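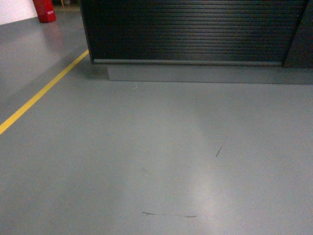

Section 4. First floor run

Read this section before you charge the base. The Kollár drive kit comes with its own leaflet, and the leaflet says the base will find its way round "any indoor room" straight out of the box. Ours did not, and we have stopped expecting it to. The steps below are what we use at the Urnby workshop.

Before you start

Pick a stretch of smooth, hard floor with a tall, flat-fronted cupboard or wall on one side. A painted line is handy as a limit for the people watching. The base has no idea what a painted line means, whatever the settings menu calls "lane awareness".

Look at the floor from low down. A coated floor throws back light, and the Mellero sensor can take a pale patch of glare for an edge or a step. Dark scuffs can also set it off, though less often.

1. Sweep the floor. Lint winds itself round the rear castor.

2. Fit the battery and close the strap. Leave the motor switch off.

3. Put the base down facing the cupboard, 200 cm away, measured from the front bumper.

4. Turn on the controller and wait for the steady green light. If it asks for a code, enter 2306.

5. Open the floor page and press Learn. Stand behind the base and keep still for 30 seconds.

6. Check the map. A straight cupboard front should show as a straight line. If it bends in the middle, lower the blinds or move the base, then go back to step 5.

7. Turn on the motor switch and set the speed to 1. Press Go.

8. Let it run up to the cupboard and stop. Do this four times before you trust the reading, and write down the gap each time.

CAUTION: Keep a hand near the stop button throughout. The bumper is a backup and a poor one. It sits too high to touch a plinth that is set back under a cupboard, so the body above will take the knock.

CAUTION: Do not aim the base at a roller shutter above speed 1. Slats dent easily.

Note: Ribbed or black surfaces give weak readings. The Candton build group report a clean stop every time on black slats. We have not managed to repeat this and would like to see their figures.

Note: Auto Tune, on the second menu page, wipes the map without asking. Leave it alone until you have finished Section 5.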